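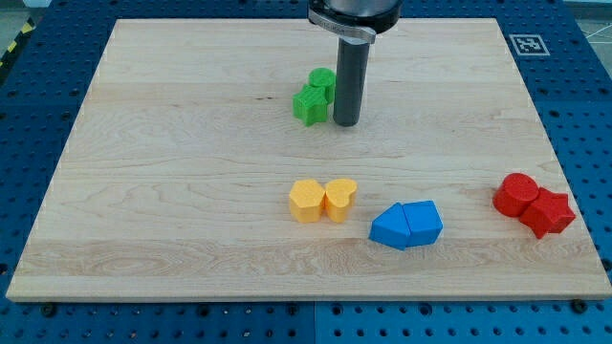
I've been using Poredell for nearly two months now, which feels long enough to have stopped being dazzled and started being annoyed, so it's probably the right moment to write it up.

For anyone who hasn't come across it, Poredell is a planning and perception package for tabletop arms. You give it a camera, a robot and a job written in something close to plain words, and it works out where things are and how to shove them about. It comes from a small outfit called Clamell, who also do the calibration tool I moaned about last year (they've fixed it, mostly, thank you). I paid for my own licence. The single-seat one is £251 a year, and there's a free version that stops you at one camera and won't save plans, so it's good for a rainy afternoon and that's your lot.

My job for it is block pushing. Coloured plastic shapes on a maple board, a straight rod on the end of the arm, no gripper, and an instruction such as "put the shapes together by colour". I like pushing as a test because it's so unforgiving of lazy software. If you can pick a thing up, you can get away with a pretty vague idea of where it is, because the fingers tidy up your mistakes for you. With a rod, every bit of error in the position comes straight out as the block spinning off somewhere silly. A star will catch you out every single time. You push on what you think is the middle and it's a point, and off it goes.

Getting it going

Installing was fine! I'd set aside a whole Saturday and was done before lunch. The installer looks at what you've got, asks a few sensible questions about the arm and then gets on with it. It did want a newer graphics driver than mine, and it said so in a normal sentence instead of forty lines of red, so full marks to whoever wrote that bit.

Camera calibration is where I expected to lose the afternoon. You stick one of their square markers on the bench, tell the program how big it is, and the arm goes through a little dance of poses while it works out where everything sits. The first go told me my bench was tilted, which I took personally. I'd typed the marker size in wrong (I measured the white border as well as the black square, and you're only supposed to measure the black). The manual does say this, on the page after the one where you need it. Second go was lovely and I haven't had to redo it apart from once when I knocked the camera with my elbow.

One grumble. If the marker gets covered up during a run, the program carries on with the last position it had and puts a tiny grey dot in the corner of the window to tell you. A tiny grey dot! I would like a klaxon, please, or at least something orange.

How it sees things

The perception side is the best part by a long way. It finds the blocks by colour and outline together, and you can click on one in the live view and give it a name, which it then remembers between sessions. Hexagons, hearts and cylinders it gets right pretty much straight off.

Things it struggles with, in my hands anyway:

Two blocks of the same colour touching. Before they touch it knows perfectly well there are two of them. Once they're snug together it sometimes decides it's looking at one big odd-shaped block and merges the names, and then it can't tell you whether the job is finished. There's a setting called "keep identity" that cures most of this by remembering what was where a moment ago. It's off by default. I can't think why.

Blue pentagon versus anything else blue with a peak on it. From certain angles my house-shaped one gets called a pentagon with great confidence. I ended up naming both by hand.

Wood grain. I really didn't see this one coming. My board has a wavy darker band across it and a swirly bit near one corner, and on the standard settings the program would now and then report a "faint object" in the swirl. I turned the contrast threshold up a notch and it went away. If you've got a plain white table you'll never meet this problem, but I like my board.

And the rod itself. When the tool is right next to a block it hides part of it, obviously, and the estimate gets wobbly just when you need it to be steady. Poredell guesses the hidden part from the last clear view. Most of the time that's good enough. With the cylinders it's more than good enough, seeing as they look the same whichever way they've turned.

Planning

You write the goal, it draws you a plan as a set of coloured arrows over the live picture, and you can drag the arrows about before you let it move. I adore this. I've used planners where the only way to find out what the thing had in mind was to press go with your hand over the stop button. Being able to look at an arrow and say no, not through the middle of the yellows, and just pull it round the outside, has saved me so much time.

The plans themselves are decent and a bit timid. It prefers lots of short nudges to one long push, and between nudges it lifts, backs off, has another look and comes in again. So it's slow. Sorting four colours from a proper muddle takes it a good long while, and you can hear it thinking (well, you can hear my computer's fan thinking). There's a "boldness" slider that goes from cautious to brisk. Brisk is quicker and much more entertaining to watch, and it also sends blocks towards the edge of the board more than I'd like. I've settled just short of the middle.

What it doesn't do well is think ahead. It will happily put one pair together right in the lane it needs for the next one, then have to go the long way round. I asked about this on the Clamell forum and Hacer Ertürk, who looks after the planner, wrote back the same evening with a proper answer. Each pair gets planned on its own, in order of how close together the two blocks already are, and a version that considers the lot in one go is being tested. She also sent a bit of script that lets you set the order yourself. It works, I use it every day, and it ought to be in the main menu.

The plain words thing

I was ready to sneer at this. I'm not a fan of typing sentences at machines. But for simple jobs it's very handy, and it shows you what it understood before doing anything, in a little box under your sentence. "Put the shapes together by colour" comes out as four lines, one per colour, and you tick the ones you want.

It gets muddled by anything relative. "Move the heart a bit to the left of the hexagon" gave me a heart sitting on the correct side but miles off, and "a bit less than that" gave me an error. "Next to" means touching, whatever you had in mind. And "left" is the camera's left, so if you're standing on the other side of the bench you have to do that thing where you turn around in your head. You can change it in the settings under Frames, not under Language where I spent ages looking.

Control

Rod height matters hugely for pushing. Too low and you scrape the board, too high and you tip the taller blocks instead of sliding them. Poredell asks you to touch the tool down gently at a few spots and then it keeps to a set gap above the surface. I gave it extra spots because my board isn't perfectly flat, and it coped with that nicely.

It talks to the arm at whatever rate your arm's own software likes, and I've had no jerks or stutters that I could pin on it. The stop key works at once. The pause key finishes the current nudge first, which is written down clearly and which I still forget.

I did have crashes. Two in the first week, both while I was replaying an old recording with the live view open, and none after the November update. Neither happened while the arm was moving. I'd still like to see the replay window made a bit sturdier, because it's a brilliant feature otherwise. You can scrub back through a run and see what the program believed at each moment laid over what the camera saw, and nine times out of ten the reason for a bad push is sitting there looking at you.

Speaking of recordings, they're big. Mine were eating 600 MB for an ordinary session until I turned off the raw camera stream. Check that before you leave it going over lunch.

Compared with what I had before

I came from Novolby, which is free and which I used for years. Novolby is faster, and once you know it you can make it do nearly anything, but you write every goal as code and there's no picture of the plan at all. If you enjoy that, keep your money. I went back to it for a day while writing this and was quite happy until I wanted to shift one waypoint.

I've also tried Gökçe, very briefly. Beautiful simulator, the nicest I've used, but the blocks in it slide as though the table's been waxed and nothing I tuned there carried over to my bench. Poredell's own simulator is ugly and much nearer the truth. It lets you set friction by pushing one block in a straight line a handful of times and measuring how it goes, and my simulated pushes now end up close to where the real ones do. Except the stars. Stars do what they want.

Bits and bobs

The dark theme is unreadable in a bright room.

Undo works on plans but not on block names, so if you rename the wrong one you have to type it back in.

It has 23 sample tasks. The pushing ones are excellent and I'd start with those. A few of the stacking ones assume a gripper and don't mention it until you've loaded them.

Keyboard shortcuts can all be changed, hooray.

The manual is well written but the search in it is hopeless. Searching "marker" brings up the release notes. I use my browser's own find and it's fine.

Would I buy it again?

Yes, I would, and I've set a reminder for the renewal so I must mean it. Four stars out of five. The perception and the draggable arrows are worth the money to me on their own, and the people at Clamell answer their post. It loses a star for the timid planning, the grey dot and having "keep identity" switched off out of the box.

If you mostly do picking and placing I don't know how much of this will apply to you. I'm hoping to borrow a gripper after Christmas and I'll add a bit at the bottom if I do.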